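Notebook, gripper 2, Stilville bench
Tuesday, October

Picked up the Drodora gripper 2 job from Negin Taheri's list. Complaint as logged: jaws do not come back to the same closed position after a wide opening. Mat and rack left as they were so that grip widths can be compared with last week's entries. Firmware not touched.

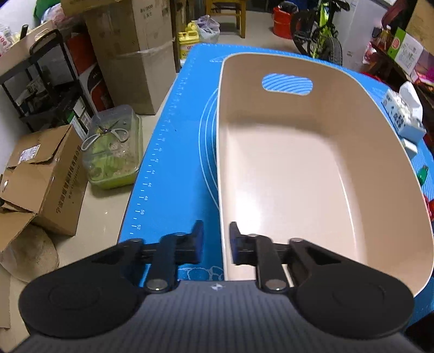
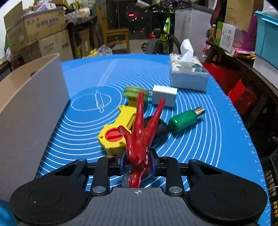
Cream basin at the rim first, red figure second. Blue mat under both.

Zero check before any disassembly. Closed by hand, opened to the stop, closed again, read the offset in Surker. Closed reading drifts up to 3 mm after a full opening. After a half opening it stays put. That points at the linkage and not at the encoder. Swapped the encoder cable anyway, no change, put the old one back.

Pivots. Took the arms off and laid the screws out in order, left arm then right. Outer rear pivot on the right arm had play that could be felt with a fingernail. The bushing is worn oval. Left arm is tight everywhere. Fitted a new bushing from the Mota kit, the short one. The long one in the same bag looks identical and binds the arm when the screw is run down, so check the length before pressing it in. Old bushing is taped to the inside back cover of this book.

Threadlocker on all pivot screws, the weak grade. Tighten until the arm stops rocking, then back off slightly; the arm should fall under its own weight when held sideways. The right arm needed a second go at this.

Finger pads wiped with alcohol. No tears. Left one is starting to lift at the lower corner, still usable, reorder.

Recalibrated in Surker: open stop, closed stop, then the warm-up routine. Ran 50 full cycles with nothing in the jaws and read the closed position at the end. Back inside tolerance. Motor current on closing is a little higher than in the September entry, which I put down to the new bushing. Read it again after it has run in.

Open:
- Surker still shows the old serial number for the right arm. Negin has the login.
- Mota kit is down to 2 short bushings. Order 18 with the pads.
- Repeat the zero check before the next long session. If the drift is back, pull the left arm too.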